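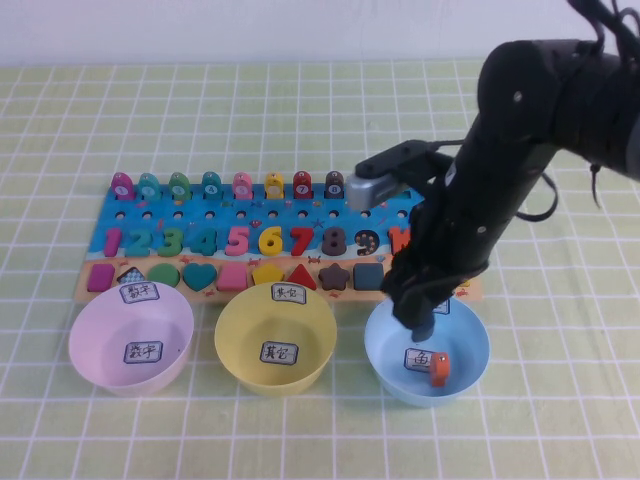 The announcement that Skorano will be made as a single film of under two hours, instead of the trilogy first proposed, deserves a warmer welcome than it has received. Director Qianru Hou had approval for three parts, and the studio, Mikkelsen, had every commercial reason to hold her to them. Audiences have been trained to regard a planned sequel as a sign of confidence. It is more often a sign that the first script was never finished. A good screenplay should be as plain in its construction as a wooden toy board on a checked tablecloth, with each piece in view and no need of a second box. The three parts of Akden, released over four years, contained around 20 scenes that served only to prepare for later ones, and the last part opened on 2,330 screens to visible fatigue.

Producer Wayne Tapley has argued that a longer series gives supporting actors room to develop. The point is a fair one – several fine careers began in the second part of something.
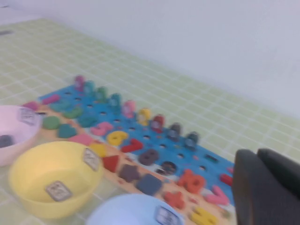
Yet the same room can be found within one film when the writing is disciplined. Stekden introduced 22 speaking roles in a single feature, and most viewers could name the minor characters on leaving the theater. The studio should now resist the temptation to add a closing scene that reopens the matter. Filming begins in September, and the ending, as written, leaves every principal character's story complete.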